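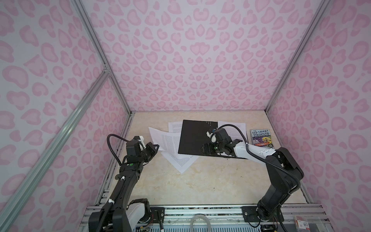
Sunday. Took the bus out to the open day at Skulis, 36 minutes each way. Ville Eskola ran the demonstration for our group. The two arms were working with printed sheets and a flat black board, with a Treehouse book lying off to the right. I liked the pink leopard-spot walls. Asked Ville how long he had worked there and he said 2 years. Had soup in the canteen, too salty. Home by four and did the laundry. Must call Mom tomorrow.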